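4. Enregistrer des démonstrations avec la pince à main

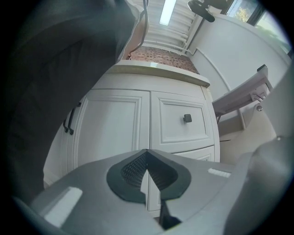
Fig. 4.1 – Pince à main devant un meuble de cuisine, vue de la caméra embarquée.

Ce chapitre suppose que la pince est montée, chargée et reconnue par le logiciel Gistside. Si ce n'est pas le cas, retournez au chapitre 2. Oui, même si vous l'avez déjà lu.

Une démonstration est un geste complet, exécuté par vous, pince en main, du point de départ jusqu'au retour au point de départ. Le modèle apprendra à partir de ce que vous faites et il n'a aucun sens de l'indulgence : si vous vous grattez le nez à mi-parcours, il considérera que se gratter le nez fait partie de l'ouverture d'un tiroir.

4.1 Avant de commencer

1. Choisissez une seule tâche par séance. « Ouvrir le tiroir du haut » est une tâche. « Ranger la cuisine » est un projet de vie.

2. Ouvrez et fermez une fois à la main, sans la pince, chaque porte et chaque tiroir que vous comptez utiliser. Un tiroir qui coince donne des démonstrations où l'opérateur tire comme un sourd, et le bras robotisé fera de même chez des gens dont les tiroirs coulissent très bien.

3. Vérifiez l'éclairage. La lumière du plafond et celle d'une fenêtre peuvent cohabiter, à condition de rester à peu près stables d'un bout à l'autre de la séance. Évitez d'allumer ou d'éteindre en cours d'épisode.

4. Nettoyez l'objectif avec le chiffon fourni. Le bas du T-shirt n'est pas le chiffon fourni.

5. Retirez montres, bracelets et bagues épaisses. Remontez vos manches au-dessus du coude et faites-les tenir.

Note – Manches. Sur la figure 4.1, le tissu gris foncé occupe toute la partie gauche de l'image. Le meuble, lui, est à droite de la manche et derrière la pince. Un épisode entier cadré de cette façon apprendra beaucoup de choses au modèle sur le textile. Si vous retrouvez ce genre de vue à la relecture, déplacez le coude vers l'extérieur et recommencez.

6. Dégagez le câble. Il doit passer le long de l'avant-bras, avec assez de mou pour que vous puissiez tendre le bras entièrement. Prolance livre deux bandes autoagrippantes à cet effet. La première se pose au-dessus du poignet, la seconde juste sous le coude.

ATTENTION – Ne coincez jamais un câble dans un tiroir ou sous une porte. Le câble se remplace. La façade du meuble aussi, mais le propriétaire du meuble sera moins patient que notre service après-vente.

4.2 Étalonner l'ouverture des doigts

L'étalonnage se refait à chaque séance et après chaque chute de la pince, y compris les chutes que personne n'a vues.

1. Posez la pince sur une surface plane, doigts vers l'avant, sans rien entre les doigts.

2. Dans Gistside, ouvrez Appareil > Pince > Étalonner.

3. Serrez la gâchette à fond et maintenez-la 3 secondes. Le voyant passe à l'orange.

4. Relâchez complètement. Le voyant passe au vert.

5. Serrez et relâchez lentement, à plusieurs reprises, en regardant la courbe à l'écran. Elle doit monter et descendre sans marche ni plateau. Un plateau en haut de course indique le plus souvent un doigt mal vissé : contrôlez sa vis de fixation, puis reprenez à l'étape 1.

Note – Le logiciel accepte parfois un étalonnage médiocre sans protester. Il est poli. Fiez-vous à la courbe.

4.3 Enregistrer un parcours de repérage

Avant la première démonstration, le système a besoin de situer la pince dans la pièce. Il le fait en regardant le décor défiler, à la manière d'un touriste dans un autocar.

1. Appuyez sur le bouton latéral. Un bip court confirme le début du parcours.

2. Balayez lentement le plan de travail, les façades, puis les murs voisins. Comptez 30 secondes au total.

3. Revenez au point de départ par un autre chemin.

4. Appuyez de nouveau sur le bouton. Deux bips : le parcours est enregistré. Un bip long et désolé : il ne l'est pas.

Conseil – Les surfaces riches en détails facilitent le repérage. Un mur de briques, des moulures ou des poignées contrastées font parfaitement l'affaire. Un grand mur blanc et lisse n'apporte rien, et le système s'y perd avec une constance admirable. Quand la pièce en comporte un, évitez de vous y attarder et gardez toujours un angle de meuble ou de fenêtre dans le champ.

ATTENTION – Ne déplacez plus ni table, ni chaise, ni appareil posé sur le plan de travail après le parcours. Si quelqu'un entre et s'assied, le parcours est à refaire. Le café attendra.

4.4 Enregistrer les démonstrations

1. Placez-vous face au meuble, les pieds légèrement écartés. Vous allez rester là un moment.

2. Tenez la pince de sorte que la caméra voie à la fois les doigts et la cible. L'objectif étant très large, il montrera également le plafond, la fenêtre et une bonne partie de vous-même. C'est normal. Les lignes droites paraissent courbes sur les bords, et vos murs ne sont pas en cause.

3. Appuyez sur le bouton latéral. Attendez la fin du bip avant de bouger.

4. Approchez la pince de la poignée ou du bouton. Allez à la vitesse que vous souhaitez voir adopter par le robot. Si l'idée d'une machine exécutant ce geste à cette allure à côté de votre grand-mère vous inquiète, ralentissez.

5. Fermez les doigts sur la poignée. Marquez un temps très bref, puis tirez dans l'axe. Sur un bouton de petite taille, saisissez par les côtés et n'essayez pas de ruser en accrochant le bord de la façade.

6. Ouvrez jusqu'à la butée, refermez, relâchez, reculez.

7. Appuyez sur le bouton pour clore l'épisode.

8. Changez un peu votre position de départ (hauteur, angle, distance) et recommencez.

Note – L'étape 8 est celle que tout le monde saute. Les démonstrations identiques produisent un robot très sûr de lui à un endroit précis et complètement perdu dix centimètres plus loin.

Pour une tâche simple, nous recommandons 57 épisodes valides. Le chiffre vient des essais de mise au point de notre atelier de Skiltcombe, où l'on avait prévu d'aller plus loin et où la batterie en a décidé autrement. Les résultats étaient bons, le chiffre est resté.

ATTENTION – Fatigue. La pince ne pèse pas lourd au premier épisode. Faites une pause toutes les 30 minutes et changez de main si la séance se prolonge. Quand vous changez de main, indiquez-le dans le champ « Opérateur » : les trajectoires ne se ressemblent pas, et celui qui triera les données vous maudira par votre nom.

4.5 Vues basses et tiroirs du bas

Pour les tiroirs situés sous le plan de travail, la pince regarde souvent vers le haut. Le corps gris de l'appareil prend alors beaucoup de place en bas de l'image et peut masquer la façade qui vous intéresse. Sur la figure 4.1, le second tiroir disparaît ainsi en partie derrière lui.

1. Pliez les genoux. Ne vous contentez pas de baisser le bras.

2. Ramenez la pince à l'horizontale, à la hauteur du bouton ou de la poignée.

3. Vérifiez sur l'écran de contrôle que la cible est visible avant la fermeture des doigts. Si elle ne l'est pas, annulez par un appui long.

4. Si un luminaire de plafond brûle l'image, inclinez la pince de quelques degrés vers le sol. L'exposition se rétablit d'elle-même.

Note – Les étiquettes blanches collées sur le corps de la pince peuvent ressortir fortement à l'image. Elles ne gênent pas l'apprentissage, puisqu'elles suivent toujours la pince. Ne les décollez pas et n'en ajoutez pas. Un client de la série Rinaldi avait collé sur la sienne un petit autocollant de tortue, en cours de collecte. Son modèle a ensuite fonctionné de façon très correcte, à condition de lui montrer la tortue.

4.6 Relire et trier

La relecture prend du temps et personne ne la réclame comme cadeau d'anniversaire. Faites-la le jour même, tant que vous vous souvenez encore de ce que vous vouliez faire.

1. Ouvrez la séance dans Gistside et affichez les épisodes en mosaïque.

2. Supprimez les épisodes où :
– la cible reste masquée pendant la saisie ;
– une autre personne touche au meuble ;
– les doigts glissent et lâchent la poignée ;
– le repérage a décroché (bandeau rouge en haut de la vignette).

3. Conservez les épisodes un peu maladroits mais menés à terme. Une approche corrigée en cours de route est utile, le modèle ayant besoin de savoir qu'on peut rater un bouton et s'en remettre.

4. Nommez la séance selon le format lieu_tâche_opérateur. « test », « test2 » et « test_final_vrai » seront refusés à l'import depuis la version 4 du logiciel. La règle a été introduite à la demande de Settimio Amato, qui avait reçu les trois dans la même archive.

5. Lancez l'export. Laissez l'ordinateur branché.

Note – Vie privée. La caméra voit large. Avant l'envoi, contrôlez qu'aucun courrier, écran ouvert ou visage de passage n'apparaît dans les épisodes conservés. Le bouton Flouter traite une zone fixe. Il ne suit pas les enfants, ni les chats.

4.7 En cas de problème

Le bip de début ne retentit pas.
La mémoire est pleine ou le son est coupé. Regardez d'abord le voyant, ensuite seulement appelez-nous.

La pince est signalée « perdue » dès les premiers gestes.
Le parcours de repérage est trop court ou le décor a changé. Refaites la section 4.3 en entier.

Les doigts semblent se fermer en retard sur la vidéo.
L'horloge de la pince a dérivé. Débranchez le câble, attendez l'extinction du voyant, rebranchez, puis refaites l'étalonnage.

Tous les épisodes sont sombres sauf la fenêtre.
Tournez-vous. Si le meuble est à contre-jour et refuse de bouger, fermez à moitié le store et reprenez le parcours de repérage.

Le robot entraîné ouvre le tiroir mais ne le referme pas.
Relisez vos épisodes. Vous ne l'avez sans doute pas toujours refermé non plus.

Révision du chapitre : 27/7/19. Suite au chapitre 5, « Préparer l'entraînement ».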